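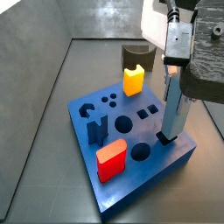 The blue sorting board with the red, yellow and navy pieces standing on it.

Sorting board and loose blocks, item 202

This page covers one set from the toy and puzzle shelves at the Mululthorpe lending room. The catalog only has one line of text. Luuk Timmermans wrote that line years ago and it says "shape board, blue, with parts."

The board is the main piece. It's a thick block with holes cut in the top: small round ones in a group of three, two small squares next to each other, bigger circles, and one shaped like a C. The small round ones are close together, so younger kids tend to treat them as one hole and push at all three.

The pieces are solid colors. Red is a plain upright block with rounded edges. Yellow has a curve cut out of the top. The navy one gets called the N by some families and the M by others, and both names are on the return slips. Either is fine with us.

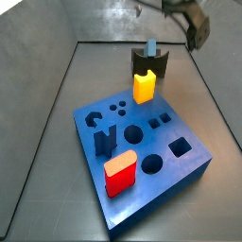 Most people start by standing everything up on top of the board and sorting it out from there. Ursina Lehner borrowed the set for her twins in August and says they skipped the holes for the first week and built with the pieces. The black piece with the wide curved top was their bridge, and the light blue block went in the middle of it as a tower. She renewed twice.

If you're using it for matching practice, start with two or three pieces and put the rest back in the bag. Cyrill Moser does it with the big circles first and leaves the corner shapes for another day. He also runs the morning table in the Emidbridge room, where there is a second set with the same item card. Please don't mix the two. The bags are marked on the bottom.

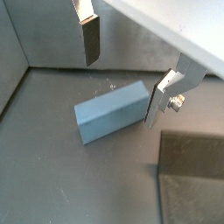
The light blue block, lying flat.

This is the piece that goes missing most. It has no notches or curves, so it ends up in with regular building blocks at home. Check there before you write to us. A replacement takes a few weeks to get.

Cleaning: damp cloth, a little dish soap, air dry. No dishwasher, and don't leave the set on a radiator.

Loan period is three weeks. Reservations go through the desk or the paper list by the door. Questions about missing pieces go to Severin Gasser.

Next set: item 480, stacking rings
Back to all toys and puzzles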